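How to Downsize One Room at a Time Without Losing Your Mind

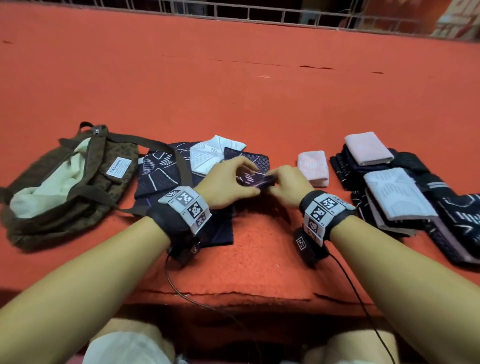 Folding a small navy sock. Little things take up more of a house than you'd think.

When we moved out of our old place on Clurmont, a rambling 1987 ranch with a closet in every hallway, I figured I'd have it packed in a weekend. Ha! It took most of August and a great many iced coffees, and I learned a few things along the way that I'd love to pass on to anybody eyeing a smaller home.

What you'll need
A notebook, a roll of masking tape, a marker, a tape measure and four sturdy boxes.

Step 1. Measure the new place first
I know, I know, you want to start tossing things. But go and measure the new rooms before you touch a single drawer (and the doorways too, please, I beg you). Our new living room is 237 square feet, and once I'd marked that much floor with masking tape in the old den, the big sectional more or less made its own decision.

Step 2. Pick the dullest room
Start with the laundry room or the linen closet. Leave the photos and the baby clothes for the very end, when you've had some practice. I started with my mother's letters and lost an entire afternoon sitting on the floor crying, so learn from me!

Step 3. Label your four boxes
Keep, Sell, Give, and Ask. The Ask box is for things that belong to somebody else in the house. My husband Rhys got his own Ask box after a little misunderstanding about some fishing reels, and we have both been much happier.

Step 4. Work for one hour, then stop
Set a timer. When it rings, carry the Give box straight out to the car, even if it's only half full.

Step 5. Sell the big things early
Furniture takes longer to sell than you'd like. I listed our dining set for $384, waited two weeks, and finally let it go for $200 to a very nice man named Rostislav Rusnák, who brought his own blankets and rope. Take your photos in daylight and put the measurements right in the listing, or you'll be answering the same question all evening.

Step 6. Fold and pack what's left
Roll the sweaters, pair the socks, and stand the T-shirts up on edge so you can see them all. Write the name of the new room on two sides of each box, never just on the lid, as the lids disappear the minute you stack them.

If you get stuck on something, put it in a box with next month's name on it and tape it shut. I still have one of those in the hall closet, and I'm fairly sure the waffle iron is in it.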